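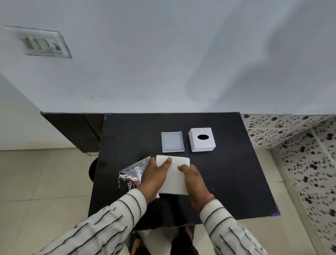
Who was still living on the hill when the ferry stopped?

Bukola Nnaji was, with her father and his 21 goats.

The ferry had always gone from Nivmont to the other side in the morning and come back before supper. Then one evening in August the captain tied it to the post, put his cap in his pocket and went home. There was a paper on the ticket window the next day. It said that the company thanked its passengers. Bukola read it two times and took it home to show her father, which was perhaps not allowed.

"They thank us," he said. "For what do they thank us?"

He gave the paper to her and went out to look at the fence.

She was the one who sold the cheese, so the ferry was more her matter than his. On the other side there was a market, and in the market there was a woman named Gautier who took everything they made and paid on the same day. By road, the market was 118 kilometers away, around the whole lake. By water you could see its roofs while you drank your coffee.
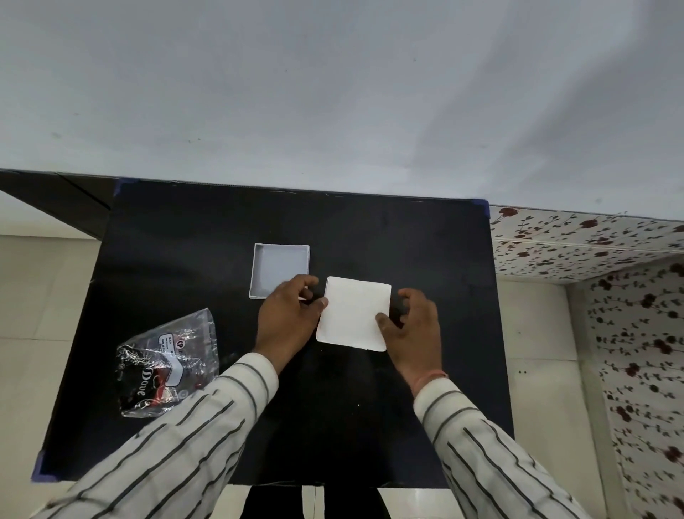
For a week she did nothing about it. The cheese stood in the cellar and became stronger. At night she lay awake and listened for the horn, although she knew very well that it would not come, and in the morning she was angry with herself for listening.

Then she went to the captain's house. He was sitting in the kitchen with the radio on, and he looked smaller than he did on the boat.

"How much does it cost, one crossing?" she asked.

"With fuel? With me?"

"With fuel. You I will pay in cheese."

He did not laugh. He turned off the radio and took a pencil, and he wrote numbers on the back of an electricity bill for a long time. The boat belonged to the company, he said, but the company owed him four months of wages, and he had the key. He was not sure what a judge would call this. He wrote one more number and drew a line under it.

"146," he said. "There and back."

It was more than she had hoped and less than she had feared. She walked down through the village and knocked on doors. The teacher wanted to visit her sister. Two brothers had a motor to sell. An old man who had never liked Bukola's father wanted only to sit on the boat, and he paid the same as the others and did not ask for a lower price.

They left at six in the morning, in fog. The captain wore his cap again. Nobody spoke much - it felt a little like stealing, and also a little like church. In the middle of the lake he looked at Bukola and pointed up with one finger at the cord of the horn. 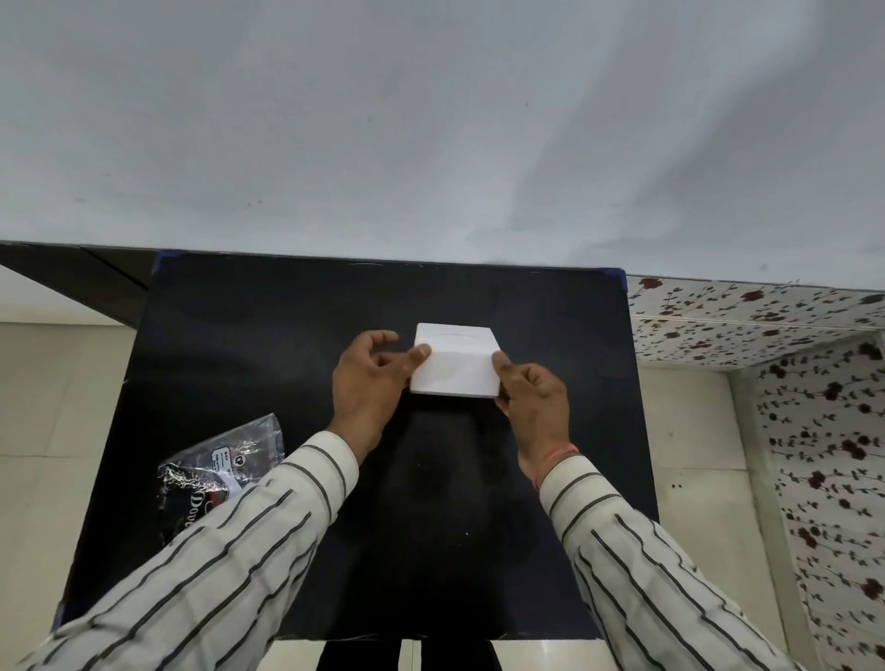

Did she pull it?

She pulled it so long that the goats on the hill began to shout, and her father came out in his socks and stood by the fence, looking at the white fog where the sound was.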